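4 min read

WINTER COAT STORE - PROGRESS REPORT TO THE STENER FUND
May 2026
From: Perihan Kozan, Markville
For: Aleksi Salminen

Aleksi, sorry this is quick. Full accounts to follow on your form. Headings are the ones you asked for last time.

Where we are

Collection closed. 99 coats and jackets in, all kinds - puffers, fleeces, a few velvety things that are lovely and a nightmare for lint. Sorting done. Checking done apart from one bag of kids' sizes with zips that need looking at. Folding and packing under way now, should be finished before the end of the month if the boxes turn up.

The store is the spare bedroom at Hoarau House, same as last year. Bed is the folding table. Works fine, right height if you kneel, bit low if you don't. We did try the dining table but it's too slippy for nylon shells, everything slides off.

How the folding is going

Slower than I budgeted. Fleece is easy, in half, sleeves in, in half again. Puffers are the problem. You fold them and they open back up, you press the air out and it goes to the hood end. Tried rolling, rolls come undone in the box. What we've settled on:

- zip or snap closed first, always
- face down, sleeves across the back
- press from hem to collar, flat hands, don't hurry
- fold in thirds if it's long, in half if it's short
- leave it a minute before it goes in the pile, if it opens up do it again 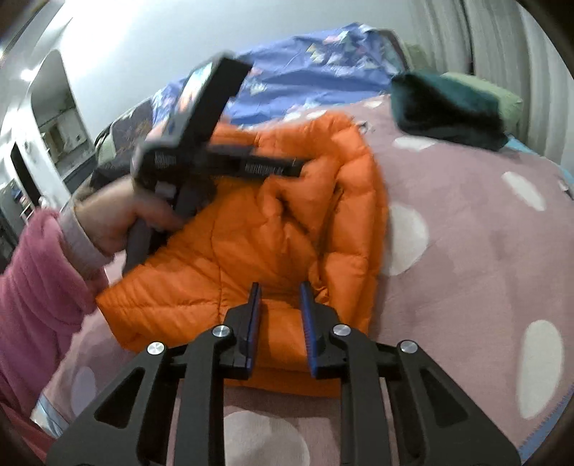
No vacuum bags this year. I know they were in the plan. We tested a few left over from before and the quilting came out creased and flat, and two of them leaked anyway. So that line is mostly unspent, see below. Coats are going into boxes loose folded with a sheet of tissue on top. Takes more room but they come out looking like something you'd want to wear, and that matters to me more than shelf space.

Sizes are on paper tags pinned inside the collar. Last year we put stickers on the outside and they came off in the heat, so in the fall we were holding coats up against people to guess. Not doing that again.

Order in the boxes

One of each kind per box where we can, so that a box opened in October gives people a choice and isnt all black puffers. We lay a set out along the far side of the bed, look at it, swap things if it's too samey, then pack. Heavy at the bottom, light padded ones on top. Fleece goes down the sides to fill the gaps. Velvety ones get their own tissue, the pile marks.

Colors - I had not thought about this before but the bright ones go first at every give-out and the dark ones get left until it's really cold. So we are spreading the brights between boxes.

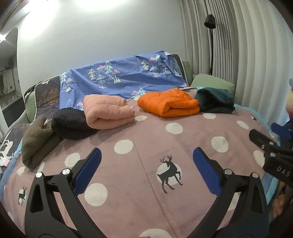 Money

Grant received: $1,990
Spent to date: $1,585
Biggest items were cleaning (the Wiment laundry did us a rate, invoice attached) and the shelving. Then boxes, tissue, tags and pins, replacement zip pulls, one lint roller after another. The vacuum bag money is still sitting there. I would like to keep $200 of it for a second round of cleaning in September, because things do pick up a smell in storage however well you pack. Is a yes by email enough or do you need a form? Rest can come back to you or roll over, your call.

Problems

- boxes late, supplier says next week, said that last week too
- not enough large and XL mens. Same as every year
- damp patch on the store room ceiling in the winter. Landlord has been, painted over it. Keeping the shelves off that side for now
- I underestimated the hours. Folding evenings are two hours and we planned for one

Next

Finish folding. Zips. Box, label, shelve. List of contents taped inside each lid and a copy to you. Then nothing until September apart from a look in once a month for moths and damp.

If you want to come and see it before it's all boxed up, come soon, any evening except Monday. Ring the side bell, the front one dosen't work.

Perihan

Related
Winter Coat Store - what we asked for and why
Give-out dates and places, Markville
Notes from the first folding evening
Repairs: zips, snaps and torn linings
Stener Fund small grants, reporting form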